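About Junemham

Junemham is a small home help school, and we have been teaching everyday household skills to grown-ups of all ages for 15 years now. We started with one evening class and a borrowed kettle, and somehow (we still shake our heads over it) 1,923 people have taken a course with us!

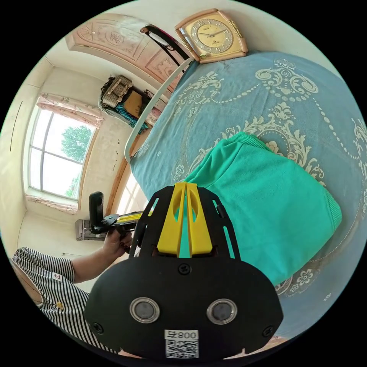 Folded knitwear on a patterned bedspread

Many of our students are moving into a first apartment, and others are looking after a parent and would like to feel a bit surer of themselves. Everybody is welcome, and the coffee is on well before class starts.
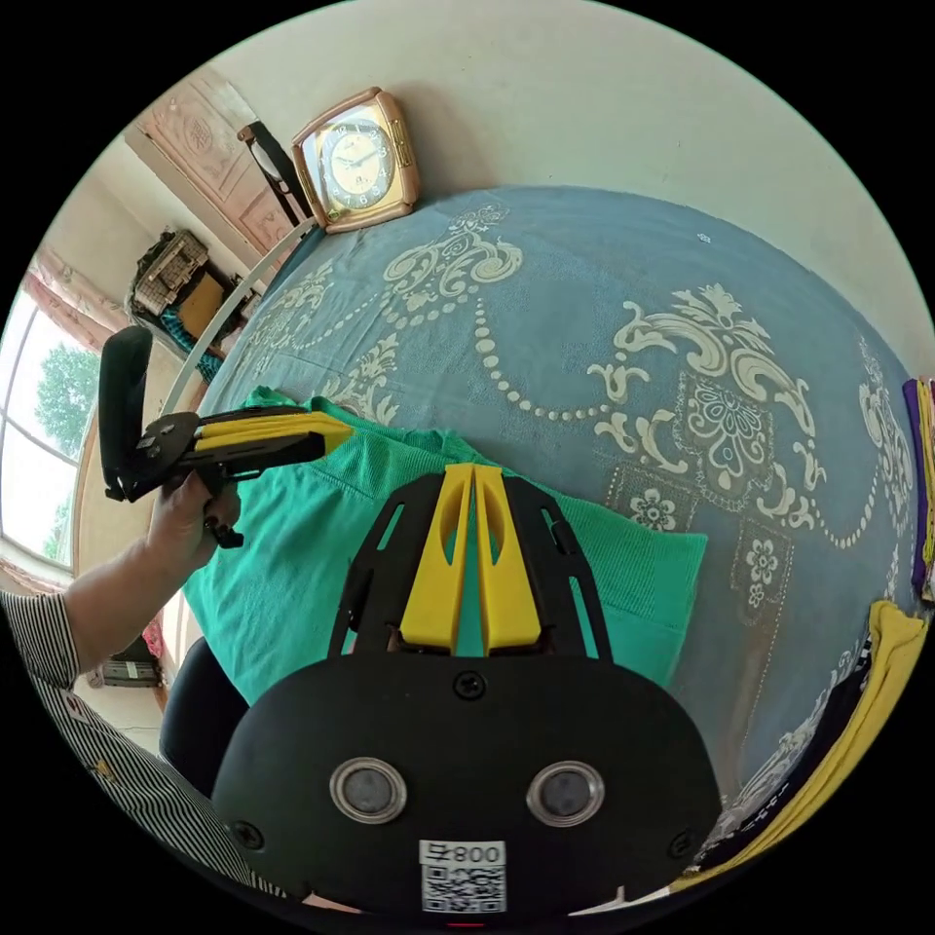 What We Teach

Our Notulier course covers laundry, mending and bed making, and it meets every Monday evening. Sang is the cooking course - soups, beans, a decent roast chicken - and it fills up fast, so do write to us early. When a T-shirt comes out of the wash in a twist, we would like you to know

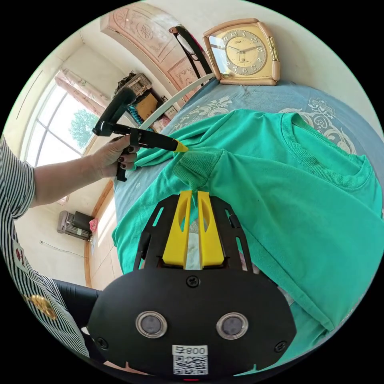

what to do with it, and to feel at ease asking if you don't. We keep classes small for that very reason, and there is always time for one more question.

Visiting Us

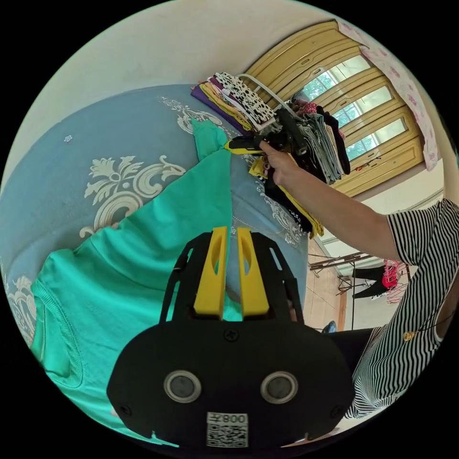 Page last updated: December

We are on the second floor of the Hikero building, and bus 64 stops right outside. Ring the lower bell, please - the upper one belongs to the dentist.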